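Droko Parts Handling Project
Progress report to the Vestergaard fund
Reporting date: 12/11/2022

1. Purpose of this report

With this report we inform the fund about the second working period of the project. The first period was spent on the installation of the arm and on the agreement with Bremeck about which parts may be used. The second period was for collecting examples, and most of the text below is about this. Money is treated in section 6, only in short form, as the full statement goes separately by mail.

2. What was planned

The work plan asks for a set of recorded grasps of small machined parts, made by a person who guides the arm by hand controller. From these recordings the learning system must find out how to approach a part, close the fingers and lift. The plan names three families of parts: gears, rings and short shafts. Bremeck delivers the parts from its reject boxes, so all of them are real production parts, with small faults which do not matter for gripping.

3. What was done

By the end of the period we have 894 accepted recordings. A recording is accepted when the operator has marked it as complete and a second person has looked at it from start to end. Recordings where the part slipped are also kept, but in a separate folder, and they are not in the number given here.

The operators work in sessions of 40 minutes. At first we made longer sessions, but the movements became careless toward the end and we had to throw away too many. After a session the operator changes with a colleague and writes the notes. The notes are simple: which parts, which cloth, which light, and anything that felt strange in the controller.

We placed the parts in two ways. In the first way a single part lies alone on the cloth. In the second way other parts lie near it, sometimes touching each other, and the operator is told which one to take. The second way is slower, but Bremeck asked for it strongly, and we agree with them. In their hall the parts never come one by one.

The camera at the wrist was moved once, in July. Before this move the finger tips were outside the view when the jaws were open, and the operator had to guess the distance. Now both tips stay visible. The recordings from before the move are kept in the archive, but we do not mix them with the new ones for training.

4. First results of the learning system

We trained a first version on the accepted recordings of single parts only. It was tested on 14 parts which were not used in the training. With the rings it worked well. With the shafts it worked when the shaft was lying across the direction of the fingers, and it failed often in the other direction, where the wrist must turn a long way before the approach.

The gears gave mixed results. Spur gears that lie flat are gripped safely. Bevel gears are more difficult. Their sides are not parallel, and if the fingers close too high the gear is pushed down and turns away. The operators know this and go lower without thinking about it, but in the early recordings the last part of the movement was done very fast, and the system did not learn it properly. We have now asked the operators to slow down for the last part of the approach. The new recordings of bevel gears are visibly better and we will train again with them.

There is also a question of reflections. The steel changes its look very much with the position of the lamp, and the same gear can seem nearly white from one side and brown from the other. We considered a diffuse cover for the lamp. For the moment we decided against it, as the lamps at Bremeck have no covers, and the system must accept these conditions later.

5. Difficulties and delays

The following points cost us time:

The cloth. The work surface is covered with a felt-like fabric so that parts do not roll. It collects lint and marks. We first changed it each time it looked used, but then the training data had only clean cloth in it, and the test results on an older cloth were worse. Now we change it only when it has a fold or a hole.

The finger tips. One pair had to be replaced after a hard contact with the table. The new pair was not closed at the same point as the old one, and the recordings of one full day were lost before we noticed. A closing check is now made at the start of every session and is written in the notes.

The file transfer to Erkusley. The partner stores the second copy of all data, and its server was closed for maintenance longer than announced. No data was lost, but the second review was behind for 5 weeks. This has been recovered.

The task of short shafts is behind the plan. We expect to reach the planned amount in the next period, if the delivery of new shafts from Bremeck comes as agreed.

6. Costs

The costs for staff are as planned. The costs for material are a little higher, for the reason of the replaced fingers and a spare pair that we ordered together with them. We ask for permission to move the unused part of the travel budget to material. No additional money is asked for.

7. Plan for the next period

We will continue with parts in groups, with more gears than before, and we will complete the short shafts. The training will be repeated with both kinds of placement together. After this a test at the Bremeck hall is foreseen, with their own boxes and their own light. Erkusley will prepare the comparison between the first and the second version, and its results will be included in the next report.

We would also like to discuss with the fund if the recordings may be opened to other groups at the end of the project. Bremeck has no objection in principle, but wants to see first which parts can be recognized. We ask for an answer on this point before the next meeting, so that we can prepare the file names and the license text in time.

Annex: view from the wrist camera

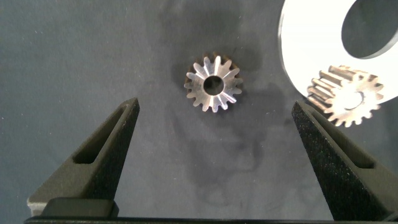
Small bevel gear between the open fingers, with a larger spur gear and a white ring to the upper right.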